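Fri 16 December

Bench notes, small accessories sort. Carrying on from the Solia box, which I half did on Wednesday and then left in a heap.

Aim for today: get all the hair ties and bracelets out of the mixed bag, decide what gets a tray place, what goes in the drawers, what goes back to Warnov. 96 pieces on the list. Not doing them all today, no chance.

Cleared the mat first. Fluff everywhere off the last lot of scrunchies, took ages with the tape roller. Mat grid is useful for lining up the tray, keep the tray square on it or the whole thing looks drunk by the end of the afternoon.

Tray: tried the grey one with dividers, too deep, the small charms vanish into the corners. Went over to a shallow box lid instead. White inside so the dark bits show up. Much better. Keep the lid, do NOT put it out with the cardboard.

Order for the first tray: spirals, then flat elastics, then anything knotted or braided, then odds. Abandoned that by the second handful. Spirals roll about and end up on top of whatever is next to them. Now just putting things down with a bit of space between and sorting by type afterwards.

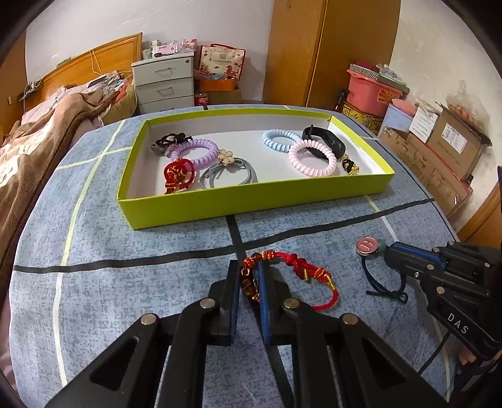

Tray 3, with a red braided bracelet and the dark blue tie (pink H button) off the tray.

Notes on that tray while I remember:

Red knotted bracelets. Two of them very alike, both with gold on. Had them down on the list as one line, quantity one. Wrong. Split into two lines and gave each its own tag. Check the Segura sheet too, same mistake is probably in there.

Spirals: purple, light blue, pink. Colours fine. Spirals want their own bag, they hook round everything. Pulled one out of the mixed bag earlier and four other things came with it. Don't yank, turn the coil till it lets go.

Fitness band: not hair, not jewelery really, but it was in the bag so it's on the list. Put under "wrist, other". Strap wants wiping before it goes in with anything pale. No charger in the bag. Ask Jalham if they've got one loose.

Grey elastic with the cream flower: flower gets squashed if it goes in a drawer under anything. Top layer only, face up.

Blue tie with the H button: list just says "tie, dark, button". Useless, there are loads of dark ties. Changed to "dark blue cord, pink button, white H, green bead". Long but at least you can find it again.

Black and gold charm: kept up by the tray wall so it doesn't get swept off with a sleeve. Did lose one that way last time, found it in my shoe.

Black tie with the little ornament: fine, nothing to say.

Tags. Tie-on tags are too big for the thin elastics, they flip over and you can't read the number. Tried folding them in half, looked awful. Small zip bags with the number on the outside are slower but they stay put. Use tie-ons for bracelets only. We've got 112 of the small bags left in the pack, enough for this lot with a few spare, then need to reorder before January.

Marker: the fine black one smears on the bags if you stack them too quick. Give it a minute. Blue one doesnt smear but you can't see it on the dark stuff. Sticking with black.

Drawers, plan for now:
top - hair ties, flat and cord
middle - bracelets, knotted ones laid flat not coiled
bottom - spirals in their bag, wrist other, anything waiting for an answer

Top of the drawers needs a clear out before any of this goes in, it's become the place where packaging goes to wait. Bin the empties, keep one of each size.

Light: fine until just gone three then everything dark looks black. Navy, brown, black, all the same. Re-checked a couple of the "black" ones under the lamp and one was brown. So colours get written down in the morning or under the lamp, not otherwise. Have put a pencil cross by the ones I did late.

Done today: 17 bagged and tagged, list updated for those. Rest back in the mixed bag apart from the spirals, which have gone in a bag of their own at last.

Still to do
- second line for the other red bracelet on the Segura sheet
- charger question to Jalham
- re-check pencil crosses in daylight
- find out if Warnov want the broken clasps back or if we can bin them
- order small bags
- new roll for the tape roller, this one's finished

Monday: flat elastics first, all of them, before opening anything else.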